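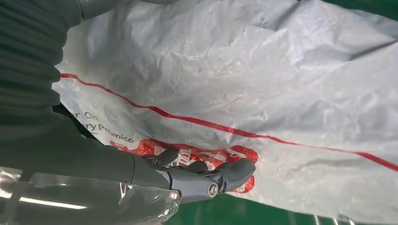
Cómo domar el cajón de las bolsas de plástico

Todo el mundo tiene una bolsa llena de bolsas. En mi casa llegó a haber tres, colgadas del mismo pomo, hasta que un día el pomo se vino abajo con toda la colección. De aquel accidente doméstico sale este tutorial.

Qué necesitas
Una mesa despejada, unas tijeras, una caja de zapatos y 16 minutos. Si guardas bolsas desde la época de la peseta, reserva la tarde.

Paso 1. Vacíalo todo
Saca las bolsas de donde vivan: el cajón, el hueco del fregadero, el interior de otras bolsas. Sacude cada una boca abajo sobre la mesa. Yo recuperé un tique de 1508 pesetas, media cabeza de ajos momificada y la llave del trastero, que ya habíamos cambiado.

Paso 2. Separa por material
Haz un montón con las bolsas de asas y otro con el film y los envoltorios transparentes. El film arrugado no se dobla, por mucho empeño que le pongas: si está limpio, aplástalo y mételo en un sobre para envolver vasos en la próxima mudanza. Si está pegajoso, al contenedor de envases.
Las bolsas compostables van aparte. Se deshacen solas en el cajón y dejan unas escamas verdes que encontrarás hasta noviembre.

Paso 3. Despide a las rotas
Mete la mano dentro y abre los dedos. Si asoma alguno, la bolsa ha terminado su carrera. Las que tengan solo un agujerito sirven para la papelera del baño — no para la basura de la cocina, salvo que te guste fregar el pasillo.

Paso 4. Dobla en triángulo
1. Extiende la bolsa sobre la mesa, con las asas hacia arriba y los fuelles laterales metidos hacia dentro.
2. Pásale el canto de la mano desde la base hasta las asas para sacar el aire. Las arrugas van a seguir ahí, no te lo tomes como algo personal.
3. Dóblala a lo largo dos veces, hasta que quede una tira de unos cuatro dedos de ancho.
4. Lleva la esquina inferior al borde contrario. Ya tienes un triángulo.
5. Sigue volteando el triángulo sobre sí mismo hasta llegar a las asas y remete la punta que sobra en el pliegue.

El primero te saldrá con forma de empanadilla pisada. Mi cuñado Afiq asegura que hay que hacer cinco para cogerle el truco; los suyos siguen pareciendo empanadillas.

Paso 5. Guárdalas de pie
Coloca los triángulos en la caja, en filas, las grandes detrás y las pequeñas delante. Cuando se llene la caja, se acabó: bolsa que entra, bolsa que sale.

Para el coche
Deja tres triángulos en la guantera. Luego tendrás que acordarte de cogerlos antes de entrar en el supermercado, y para eso todavía no tengo tutorial.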